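## 3. Setting up the Niller for the first time

Right, you've got the lid off and the bobbin case out (if you haven't, go back to section 2, I'll wait). I wrote most of this with my own Niller open next to me, so where the factory booklet and I disagree, go with me. The booklet was written for the older Paquette model and half the dials have moved.

1. Switch the machine off at the wall. The foot pedal can still fire if you lean on it, and I have leaned on it.
2. Raise the presser foot using the lever round the back.
3. Turn the handwheel towards you until the needle is at its highest point. Always towards you! Going the other way can jam the thread in the hook.
4. Drop the full bobbin into its case so the thread unwinds clockwise, then pull it under the little spring.
5. Push the case home until it clicks. No click, take it out and try again.

**Note:** Fosunine bobbins fit. Veltwood ones look the same but sit a hair too tall, and you'll get loops on the underside all afternoon.

Now the top thread. Follow the numbers printed on the casing, 1 to 4, and keep a finger on the spool while you do it so there's a bit of pull on the thread. Most of the skipped stitches I get letters about come down to the thread not sitting properly between the tension discs at number 3, so give it a small tug there before you carry on to the needle.

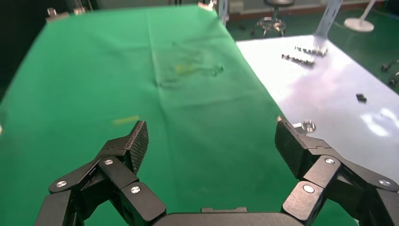
Once the needle is threaded (front to back on this model), hold the loose end lightly and turn the handwheel one full turn. The bobbin thread should come up in a loop. Hook it out with a pin and lay both ends towards the back.

6. Set the tension dial to 4 and the stitch length to medium.
7. Plug in, lower the foot and sew a short line on a folded scrap of plain cotton.
8. Look at both sides. Loops underneath mean the top is too loose, so go up half a mark. If the bobbin thread is showing on top, come down half a mark.

**Caution:** never change the needle with the power on, and don't pull the cloth through to hurry it along. It bends the needle, and a bent needle will hit the plate sooner or later.

Oil comes next, one drop in each of the red holes, and then run the machine unthreaded for a minute with a rag under the foot. I do mine every February whether it sounds dry or not. If you've bought second-hand, do it straight away and then again after a week of sewing, as old oil goes sticky and needs flushing through.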